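Serving a Single Item: Tableware and Portion Size
Project report, Xuân Thái 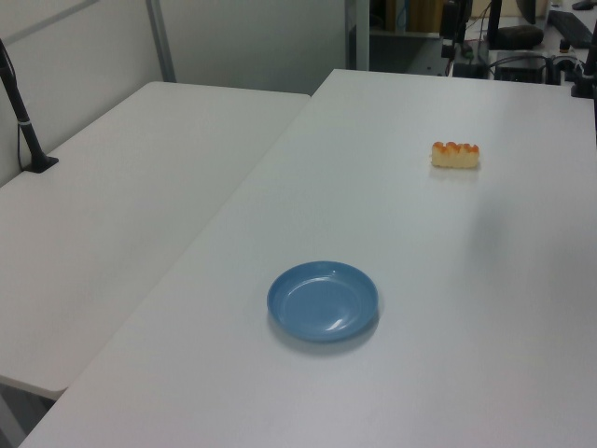

The aim of this project was to find out whether the plate a snack is served on changes how big people think the snack is. I got the idea from the Trindby canteen, where the same cake is sold on two kinds of plate and students often say one portion is smaller.

Setup

I used a white table with nothing patterned on it, a small round blue plate with a raised rim, and one small piece of cake with a browned top. The larger plate came from the Zakwood kitchen store. Each person saw the cake three ways - on the table, on the small plate and on the large plate - and wrote down a guess of its weight in grams.

Results

I planned for 100 people but only 9 classes replied in time, so the survey ran into November. The guesses were highest for the small plate. The bare table came second, which I did not expect. One person wrote 3,000 grams for every serving and I left that sheet out.

Problems

The light was uneven across the table, with a darker band on the right side, and this may have affected the guesses. I should also have fixed the distance between the person and the cake. Some people leaned in and some stood back.

Next steps

I would repeat the test with a white plate of the same size - the color could matter as much as the width.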